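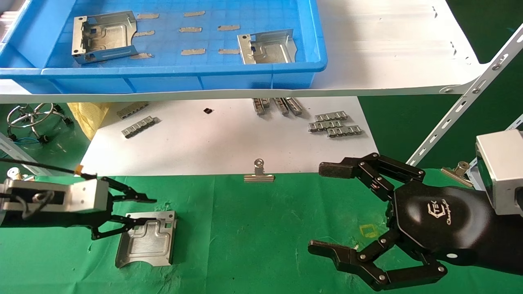
**Small stamped parts on open shelving: trays or paper?**

**gridfloor_tom**

Setting up storage for short-run sheet-metal brackets and tabbed strips. Current state: brackets in a blue plastic tray with a molded grid floor, on the top board. The strips and smaller parts are laid out on a big sheet of white paper on the level below, paper held with binder clips. Shelving is the white slotted rail type from Plinon.

Two questions.

1. Is there a reason to move the strips into trays as well? They tangle at the tabs when stacked.
2. Does anyone store formed brackets standing on a side, or always flat? Mine have bent flanges and a raised panel, so flat is relative.

Run size is 34 brackets, 112 strips. Most of it is boxed. Only the working parts are out.

---

**burr_side_up**

Tray for the brackets, yes. For the strips I would keep the paper. White paper gives you contrast on a small dark part and you can write on it. Draw an outline for each part number and you have a shadow board for the cost of one sheet.

Stand the brackets up if the flange is stiff enough. Check with a square after a week.

---

**Kestner_Rd**

Disagree on paper. It creeps, it picks up oil, and the clips only hold the front edge. Pull one strip with a hooked tab and the sheet comes with it. I used paper under parts for 6 months and went to shallow trays with a ribbed insert (Mosteo sells one, there are others).

Also, stacked tabbed strips are a problem on any surface. Lay them side by side or hang them.

---

**gridfloor_tom**

> the clips only hold the front edge

Correct, and the sheet has shifted on me. I could clip the back as well, but the back is hard to reach past the rail.

Hanging is out. The slots in the strips differ by revision and I would need a pin for each.

---

**burr_side_up**

Clip the back before you load the shelf. Or use a heavier sheet. 40 lb kraft does not creep the way printer stock does, though you lose the contrast.

---

**lowtorque**

What are the tan strips in the tray? Tape?

---

**gridfloor_tom**

Masking tape, cut to length. I put a strip across each pair of punched holes before the parts go to paint. Cutting them ahead saves time, but they end up on the tray floor with the brackets.

---

**lowtorque**

Then that is the first thing I would change. Tape stored loose on a molded grid collects dust on the adhesive side and the edge won't seal. You get paint bleed at the hole. Stick the cut lengths to a piece of release liner and keep the liner next to the tray.

---

**Kestner_Rd**

Seconded. A grid floor is also a poor place for tape in general. The cells are small and the strip bridges them, so a corner is always lifted.

---

**burr_side_up**

Bleed depends more on burnishing than on dust. I have pulled tape off a bench top, pressed it down with a plastic card, and had a clean line. Liner is still tidier.

---

**lowtorque**

On bare steel, sure. On zinc I have seen it fail both ways.

---

**umeck_user**

Going back to question 2. The grid floor helps with standing parts only if a flange edge drops into a row of cells. If the material is thicker than the cell opening it sits on the ribs and slides. Measure the opening. On the Umeck trays I have, it takes 16 gauge and nothing heavier.

If it slides, a strip of foam along one wall is enough.

---

**gridfloor_tom**

Mine is 18 gauge. The edge sits in the cells along one flange, but the other flange is slightly longer and rides on top. Stable enough until the tray is moved. I will try the foam.

---

**hex_and_washer**

Unrelated to trays, but check the shelf bolts. Slotted rail loosens when you slide loads on and off the same end. I retighten mine every June. Hallgrímsson brackets have a locking tab that helps, but I don't know whether they fit Plinon rail.

---

**gridfloor_tom**

They don't, the slot pitch is different. I checked before buying.

Plan for now: foam in the tray, tape on liner, strips unstacked and clipped paper front and back. If the sheet still moves I will order one ribbed insert and compare.

---

**Kestner_Rd**

Order the insert first. You will be rewriting those outlines every time the sheet gets oily.

---

**burr_side_up**

A new sheet takes two minutes.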